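Section 4: Opening up the donor tower and getting the memory out

By the time you get to this section you should have the bench put together (sections 1 and 2) and the holder tray sitting on it (section 3). If the tray still rocks when you press a corner, go back and fix that first. I wrote this part of the Kukley bench guide after doing a whole run of old office desktops on mine, so it leans toward that kind of machine, the plain tower with a big flat side panel and blue plastic bits wherever your fingers are supposed to go.

I lay the tower on its side and keep the tray to the left of it. The slotted top is my favorite thing about this bench, and also the thing that eats the most screws, but we'll get to that.

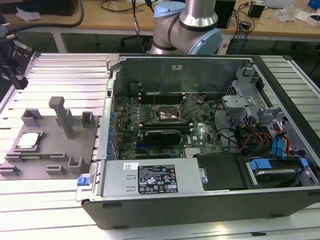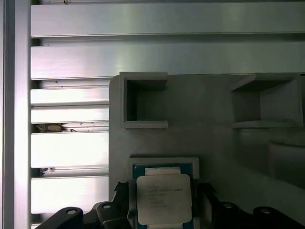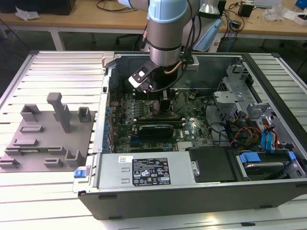 What you need for this section:

A Phillips screwdriver, medium size
A wrist strap
A soft brush and a can of air
Two small lidded boxes for screws (I use the Lelholm ones, any box that shuts will do)
Masking tape and a pen
A flashlight

4.1 Before you open anything

1. Shut the computer down from its own menu, then unplug the power cord from the wall and from the back of the machine. Unplug everything else while you're there. I once left a monitor cable on and dragged the monitor halfway across the room with it.

2. Press the power button and hold it while you count to 6.

3. Wipe the outside of the case with a dry cloth. Old towers carry an amazing amount of fluff under the front, and you want it in the trash before the lid comes off.

4. Put the wrist strap on and clip it to bare metal on the chassis. Painted metal doesn't count.

CAUTION: Never open the power supply itself. Everything in this guide happens outside that metal box. It can hold a charge long after the cord is out, and there's nothing in there you need.

4.2 Laying the tower down

1. Lay the case down with the removable panel facing up. Lower it with both hands, one at the front and one at the back — the drive end is usually the heavy one.

2. Turn it so the memory slots are easy for you to reach. I like the power supply on my side of the bench, but if you're left-handed you may want to flip everything around, tray included.

3. Undo the panel screws or pull the latch, depending on the model. Slide the panel back a little and lift it away. Stand it on the floor against a wall, well away from your feet.

4. Check that all of the case is supported by the table. With the long cases I had to shift the tray over by one slot to make room.

NOTE: Put the panel screws straight into the first lidded box. Don't line them up on the table. The gaps between the slats are just the right width for a small screw to go in and stay in.

4.3 Taking the memory out

1. Look before you touch. Take a picture with your phone so you know which slots were filled. On some boards the order matters when you put things back.

2. Move any loose cables off the slots. Data cables like to wander across the middle of the board, and they can usually be tucked to one side without unplugging them. If one really has to come off, wrap a bit of masking tape around it and write down where it went.

3. Push the clips at the ends of the slot outward. Some boards have a clip at both ends, some only at one. The module should pop up a little by itself.

4. Hold the module by its short edges and lift it straight up. No rocking! If it fights you, check the clips again, one of them is probably still half shut.

5. Put the module in an anti-static sleeve and stick a tape label on the sleeve (never on the module). I number the sleeves to match my phone picture and it has saved me more than once.

6. Repeat for the others.

CAUTION: Keep fingers and tools out of an open processor socket. The contacts bend if you so much as look at them, and I have never managed to straighten one nicely. If the processor is out, fit the plastic socket cover when you have one, and work around it gently when you don't.

4.4 Cleaning the slats

I do this at the end of every session now, usually on a Thursday evening. It used to be once a month, until I found what had collected in there.

1. Close up the case and move it off the bench. Lift the tray off too, the dirt loves to hide behind it.

2. Shine the flashlight along the gaps from one end. You'll spot crumbs and clumps much better from a low angle.

3. Run the soft brush along each gap toward the open end. For anything stuck on, use a wooden toothpick. A metal pick works faster but it scratches the aluminum, and I have the marks to prove it.

4. Wipe the slats lengthwise with a slightly damp cloth and dry them right after.

NOTE: Compressed air is fine for the last bit of dust, but brush first. Otherwise you just blow it all down to the next gap, or into your face.

4.5 Putting things back

If the machine is going to be used again, refit the modules in the slots they came from. Line up the notch, press down evenly on both ends and wait for the clips to click. Reconnect any cable you taped, peel off the tape, and slide the panel on. If it powers up and beeps at you, nine times out of ten a module isn't fully seated. Unplug it, open it up and press again.

For parts you're keeping as spares, go on to section 5, where we sort and store them.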